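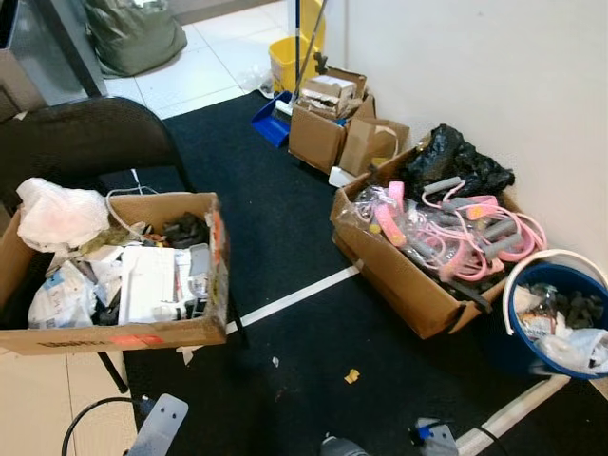 4.3 작업 구역 정리와 손목 카메라 점검

이 절은 Vesik 이동 매니퓰레이터를 Skaltgate 셀에 처음 배치할 때, 또는 그리퍼나 손목 카메라를 분리했다가 다시 장착했을 때 수행하는 절차를 설명합니다. 전원 투입과 비상정지 점검(4.1), 베이스 수평 조정(4.2)을 마친 뒤 진행하십시오.

필요한 것
육각 렌치 세트, 보풀 없는 천, Rukard 교정판, 제어 콘솔이 설치된 노트북

주의: 1~4단계는 비상정지 버튼을 누른 상태에서 수행합니다. 팔이 정지해 있어도 그리퍼 손가락 사이에 손을 넣지 마십시오.

바닥과 주변 정리

1. 주행 경로에 놓인 상자, 양동이, 청소 도구를 벽 쪽으로 옮깁니다. 의자 위에 올려 둔 상자는 팔의 회전 범위에 걸리지 않는지 확인합니다.

2. 바닥 매트의 가장자리가 들뜨지 않았는지 살핍니다. 들뜬 곳은 눌러서 편 다음 고정합니다.

3. 매트와 타일 위의 종잇조각, 비닐 조각을 쓸어 냅니다. 작은 조각도 바퀴에 감기거나 바닥 인식에 잡힐 수 있습니다.

4. 상자 밖으로 늘어진 케이블과 끈은 상자 안으로 넣습니다. 뚜껑이 열린 상자에서 비닐이 튀어나와 있으면 눌러 넣거나 상자를 구역 밖으로 치웁니다.

참고: 대걸레 손잡이처럼 가늘고 긴 물건은 깊이 센서가 놓치는 경우가 있습니다. 구역 밖에 보관하는 것을 권장합니다.

그리퍼와 배선

5. 양쪽 브래킷의 볼트를 렌치로 확인합니다. 손으로 흔들어 유격이 느껴지면 대각선 순서로 다시 조입니다.

6. 브래킷 주위의 케이블에 여유가 있는지 확인합니다. 케이블이 팽팽하거나 꺾여 있으면 클립을 풀고 다시 배선합니다. 피복이 손상된 케이블은 교체합니다.

7. 비상정지를 해제하고 콘솔에서 저속 모드를 선택합니다. 손목 관절을 양 끝까지 천천히 돌리면서 케이블이 손가락이나 하우징에 걸리지 않는지 봅니다.

8. 그리퍼를 8회 여닫습니다. 좌우 손가락이 같은 속도로 움직여야 합니다. 한쪽이 늦으면 5.2절의 손가락 영점 조정을 수행합니다.

손목 카메라

9. 팔을 대기 자세로 보내고 완전히 멈출 때까지 기다립니다. 콘솔의 카메라 탭에서 손목 영상을 엽니다. 두 손가락이 화면 아래쪽에서 가운데를 향해 보이면 장착 방향이 맞습니다.

10. 정지 상태의 영상이 선명한지 확인합니다. 흐리면 렌즈를 천으로 닦고 다시 봅니다.

11. 팔을 저속으로 움직이면서 영상을 관찰합니다. 손가락의 윤곽이 번져 주변과 구분되지 않으면 노출 시간을 20 ms 이하로 낮추고 조명을 추가합니다.
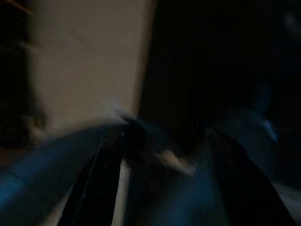

그림 4-6. 흔들림 번짐이 심한 손목 카메라 영상. 어두운 손가락 두 개가 아래쪽에서 올라와 있다.

12. 교정판을 그리퍼 앞에 세우고 '손목 교정'을 실행합니다. 진행 중에는 교정판을 건드리지 마십시오.

13. 결과가 '통과'이면 저장합니다. 오류가 표시되면 아래 항목을 따릅니다.

오류 207: 교정판을 찾지 못함. 판이 그림자에 가려 있지 않은지 확인하고 12단계를 반복합니다.

오류 829: 영상 번짐 한계 초과. 브래킷 볼트(5단계)를 다시 조이고 11단계의 노출 설정을 확인합니다. 같은 오류가 계속되면 카메라 마운트를 교체합니다.

주의: 교정이 실패한 상태로 자동 운전을 시작하지 마십시오. 파지 위치가 어긋나 물건이나 손가락이 파손될 수 있습니다.

정기 점검

3단계와 6단계는 매 작업 전에, 5단계와 8단계는 매주 수행합니다. 손목 교정은 그리퍼를 교체할 때마다 다시 합니다. Cartwright 그리퍼를 사용하는 경우 볼트 규격이 다르므로 부록 B의 표를 참조하십시오.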